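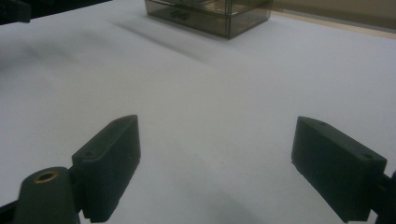 One participant in the Ollik households told us that she could never put a thing away for good unless she could still see a bit of it, and that a lid she couldn't see through was, to her, as good as a locked door. We heard versions of this remark again and again, and it shaped the way we came to think about small boxes and the tables they live on.

Figure 3. A translucent smoky-gray box with a clear lid on a white tabletop. A darker object inside shows faintly through the walls.

4.2 Tinted boxes and the half-seen object

Of the 400 storage boxes recorded in the home visits, 169 had walls that let through at least some light. We had expected people to treat these much like fully clear boxes, and we were a little surprised (and rather pleased) to find that they didn't. With a tinted box like the one in Figure 3, people seemed to know that something was in there without quite knowing what, and they were quite happy to leave it that way for weeks. Several households in the Wusar group kept such a box on the table for small things waiting for a decision — a spare key, a charger, a watch with a dead battery — and would tilt it toward the window before they bothered to open it.

The table itself matters more than we had allowed for in our March pilot. On a pale surface even a faint shape near the bottom of a box is fairly easy to notice, while on dark wood the same box tends to look empty at a glance. Families in the Clerketti apartments, where white tables are common, reopened their tinted boxes more often than families in the Verhoeven houses, though we would be slow to put all of that down to color, as the apartments are also a good deal smaller and a box on the table is simply more in the way at dinner time. Table 2 gives the reopening counts for the 306 boxes that stayed in place through the second visit.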